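Unit pricing on shelf labels should follow one rule: one product category, one unit. Current practice does not meet it.

At the Gitano store in Hutport, toothpaste is priced per ounce on one label and per tube on the next. Sandwiches are priced each, with the weight on the back of the pack. A shopper comparing two sizes must convert before deciding, and few people will do that in an aisle.

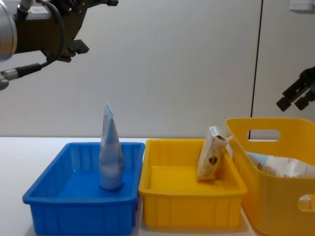

The cost of a fix is small. Labels are generated from a product table, and the unit is a single field. In November I checked 249 labels there; 14 had a unit that differed from the product beside it. The error rate is low – but it clusters in categories with many pack sizes, where the comparison matters most.
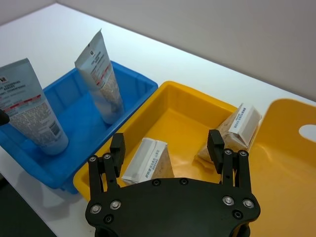

Blandine Gautier objects that a fixed unit can mislead too: a price per pound tells you little about a concentrate that is diluted before use. She would allow a second figure, price per use.

I would accept that figure if the dose were standardized. Until then it should stay off the label, as the maker sets the dose and can change it. Weight can be checked on a scale.

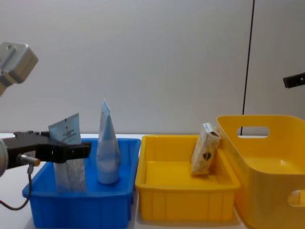 *A squeeze tube, one of the pack types usually sold by weight or volume.*

The type size also needs a legal minimum.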